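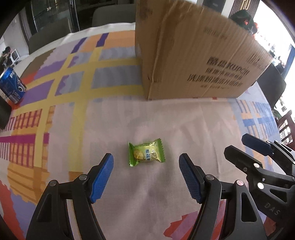
Page 3

About us: how we work

Brendeo is a small group that writes and tests handling rules for hand-held grippers, and we love doing it! We started with one shared notebook and a lot of arguments about snack wrappers. The notebook became Purnurar, our house standard, now in its third revision and free for anyone to use.

Small wrapped sweets take up far more of Purnurar than people expect. They crinkle, they slide, they sit flat on the cloth and give the fingers very little to hold (we think they're brilliant practice). A few of the rules we keep coming back to:

Open the fingers fully before moving in.
Line both pads up with the item before closing.
Close until the packet is held, then stop. Crushed goods are logged as a miss.
Keep a second gripper clear of the first one's path.
Leave the table as people really use it, cloth, boxes and all.

That last rule caused the longest debate of the lot. A bare bench is easier to repeat, but a good rule has to survive a busy tablecloth, so we wrote it in and we're very glad we did.

Every new person does 8 supervised sessions before working alone, and we go through around 300 pick-ups together in that time. It's slow and chatty and we wouldn't change it.

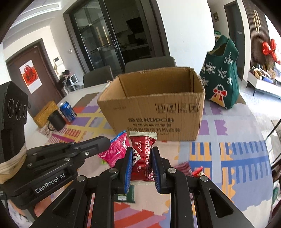 Katia Palumbo wrote to us after the March open day at Lastdale to say that our rule on grip pressure was clear enough, but that she'd want the rule on letting go to be just as long, as most of her own dropped packets came at the end of a move. We agreed with every word, and the release section has been rewritten with her notes in it.

Pace, our short course for schools and clubs, follows the same text in plainer words. Sessions run for three hours, with plenty of time on the grippers, and you can ask for a printed copy of Purnurar when you book.

Page last checked 21 November 2025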